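Chapter 7
Teaching by Demonstration

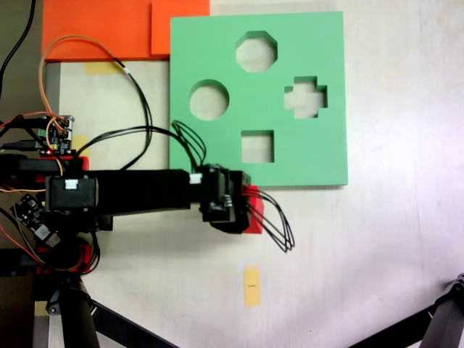 Figure 7.1 A small tabletop arm with its gripper at the lower edge of a foam shape-sorter board. The board has four openings: an octagon, a circle, a cross and a square.

Most people who can put a square block through a square hole would have a hard time writing down how they do it. They know to bring the block close, tilt it a little, feel for the edge and let it drop. Turned into a program, those few seconds become a long list of positions, speeds and checks, and the list has to be written again when the board moves an inch to the left.

In Chapters 4 through 6 you wrote such lists. You measured the table, worked out joint angles and sent the arm from one stored point to the next. This chapter takes a different route. A person does the task with the arm, the computer records what happened, and the recording becomes the material from which the robot's behavior is built. The method is called teaching by demonstration, or learning from demonstration in much of the research literature. One run through the task, from the starting position to the end, is called a demonstration or an episode.

Two ways of giving a demonstration are covered here.

In hand guiding, the person holds the arm and moves it. The motors are switched off or made weak enough to push against, and the joint sensors report where each link goes. Hand guiding needs very little equipment and is easy to learn. Its weak points are that the person's hands often block the camera's view, and that a small arm with stiff gears can be hard to move smoothly. Sections 7.2 and 7.3 deal with it.

In remote control, also called teleoperation, the person moves some other device and the arm follows. The device may be a joystick, a tracked glove or a second arm of the same shape. When a second arm is used, the one in the person's hand is the leader and the one doing the work is the follower. The person's hands stay out of the work area – a real advantage when camera images are part of the record. The cost is a short delay between the two arms and, on most low-priced equipment, no sense of touch. An operator who can't feel the block catch on the rim has to see it. Sections 7.4 through 7.6 deal with remote control.

What gets recorded

A demonstration is stored as a series of time steps. In this book we use 20 steps per second, which is fast enough for slow tabletop work. Each step holds the joint angles of the arm, the opening of the gripper, the command that was sent, and one picture from each camera. The Bomimier exercise set, used in the problems at the end of the chapter, has 373 demonstrations of shape sorting recorded this way. The longest of them runs to 1,698 steps. At 20 steps per second that is almost a minute and a half, most of it spent lining up a single piece.

Note the difference between the joint angles and the command. The angles say where the arm was. The command says where it was told to go. When the gripper presses on something that will not give, the two drift apart, and that gap is often the only sign of contact in the whole record. Students who save one and throw away the other usually have to record again.

Good and bad demonstrations

A robot trained on recordings will copy the operator's habits along with the task. If the operator pauses before every grasp, the robot may pause too, and may stay paused. If every episode starts with the board in the same spot, the robot has no reason to look at the board at all. Section 7.7 compares two sets from the Lellstead teaching lab, one made with a fixed board and one with the board shifted between episodes, and shows what each does when the board is turned by a few degrees.

Before you start

You will need the arm you assembled in Chapter 3, a shape-sorter board with its pieces, and the Pukitz recording software from Appendix B. Check that the cables have enough slack for the arm to reach every opening without pulling. Mark the home position on the table with tape. Run the joint calibration again even if you ran it last week – a servo horn that has slipped by one tooth will spoil everything you record afterward.

7.1 The Parts of a Demonstration

We begin with a single episode, recorded by hand guiding, and go through it step by step. The task is to bring the gripper from home to a point over the square opening and stop there. No block is used yet.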